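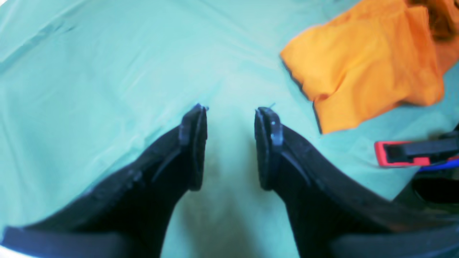 **24 de junio de 2022. Visita de los de Drusholm**

Llegan a las 9, antes de lo previsto. Morven Cruickshank enseña la nave y yo me quedo en el puesto de telas. Brittany Gagnon lleva el portátil y las notas de tiempos.

Orden de la demo:

- coger el paño naranja y pasarlo al otro lado de la mesa
- desplegar y volver a doblar
- lo mismo con teleoperación, por si alguien quiere probar

La tela base se arruga cada vez que los dedos bajan demasiado. Subo la altura de aproximación 5 mm y mejora. Habría que tensarla con algo, pero con las pinzas en los bordes se pierde espacio útil por la derecha.

Primera pasada bien. En la segunda coge dos capas en vez de una y el pliegue sale torcido. Preguntan si detecta el fallo solo: no, de momento lo ve el operador y lo marca. Morven les explica lo que queremos hacer con la corriente del motor. Les interesa más eso que el doblado.

Preguntas que apunto:

- Desgaste de las almohadillas. Las que llevamos ahora tienen 282 ciclos. No tenemos dato de vida útil.
- Tejidos finos. Solo hemos probado con los de Brukiswood. Quedan en mandarnos muestras suyas.
- Si el programa Gernari se puede compartir. Contesta Morven, yo no me meto.

Teleoperan dos de ellos. El segundo cierra la pinza en vacío varias veces seguidas y salta el límite de par. Rearme y seguimos. Tiempo del mejor intento, según Brittany: 29 s de coger a soltar.

Pendiente:

- [ ] revisar la holgura del dedo derecho con la galga
- [ ] guardar los registros de la demo aparte, sin mezclar con los de entrenamiento
- [ ] bajar el límite de velocidad en modo visita
- [ ] pasarle a Morven la lista de tejidos probados

Vuelven en octubre, con sus muestras. La mesa se queda montada como está, no mover la tela hasta que repita la calibración.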